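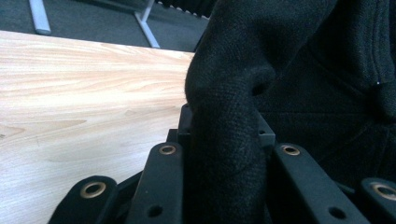
*Fig. 2 – Black knitted fabric and wooden tabletop*

## 2. Setting up the Stillier 151 towel cabinet

Read section 1 (Safety) before you start. The cabinet is meant for indoor use in treatment rooms, nail studios and barber shops. It warms damp towels. It does not sterilise tools, and files, clippers and cuticle pushers must not be put inside it.

### 2.1 Where to put it

1. Choose a firm, level surface that will take the weight of the cabinet when full.
2. Leave a hand's width of clear space at the back and on both sides. The vents are on the left.
3. Keep the cabinet away from sinks, foot baths and wax heaters.
4. Check that the door can open fully. The hinge is on the right and can't be swapped over.
5. Plug straight into a wall socket. Do not use an extension lead or a timer plug.

> **Caution:** Do not lift the cabinet by the door or by the drip tray. Hold it from underneath, with the door taped shut as delivered.

If the cabinet has come in from a cold van, let it stand unplugged for an hour with the door open. Water can form on the inside walls and should be wiped off before the power goes on.

### 2.2 Fitting the inside parts

The rack, the drip tray and the filter pad are packed in the upper tray of the box. The filter pad is part 1681. It looks much like the pad from the older Zamani cabinets but is thicker, and the two are not interchangeable.

1. Take the tape off the door and throw away the foam block behind it.
2. Wipe the inside with a soft cloth and warm water. No bleach, no acetone.
3. Slide the rack in along the lower rails with the raised lip at the back.
4. Push the filter pad into the slot behind the vent cover until it clicks.
5. Hook the drip tray on to the front edge, below the door seal.
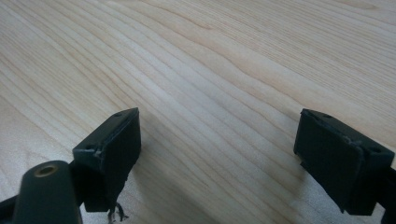 The tray sits slightly forward of the door when it is fitted properly. If the door rubs against it, take the tray off and hook it on again from the left side first.

### 2.3 First heating

Run the cabinet once empty before any towels go in. There may be a faint smell the first time – open a window.

1. Press and hold the power button until the green light comes on.
2. Press **Mode** until the display shows LO.
3. Leave the door closed for one full cycle. The green light goes out at the end.
4. Switch off, open the door and let the inside cool.
5. Wipe the walls and empty the drip tray.

If the display shows 91, the door isn't closed. Check the seal for folds and press along the hinge side. If the code stays on with the door shut, unplug the cabinet and contact Keltumex, who handle service and spare parts.

> **Note:** Cabinets delivered before September show the same fault as a flashing red light with no number. What you need to do is the same.

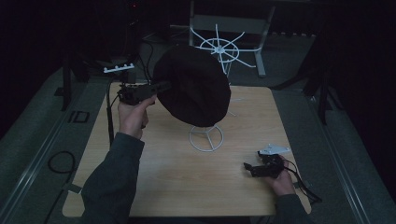 **Behrouz Karimi**

### 2.4 Loading towels

1. Soak the towels in clean water and wring them out well. They should not drip when held up.
2. Roll each towel and lay it on the rack with the open edge down.
3. Leave a gap between the top layer and the roof of the cabinet.
4. Close the door and choose LO or HI. Use LO for face towels.
5. Wait for the ready tone.

Scented oils should go on the towel after heating, never before. Oil left on the walls turns brown and is hard to shift.

> **Caution:** Always test a towel on the inside of your own wrist before it touches a client. Take extra care with clients who have reduced feeling in their feet or hands, and do not use hot towels on broken skin.

### 2.5 At the end of the day

- Take out all towels, used or not, and wash them.
- Empty and rinse the drip tray.
- Dry the inside and leave the door ajar overnight.
- Unplug at the wall.

The filter pad is changed every three months, or sooner if the towels start to smell stale. Steps for changing it are in section 4. Sketside trolleys with the towel shelf can carry this cabinet, but only with the wheels locked and the rear strap fastened.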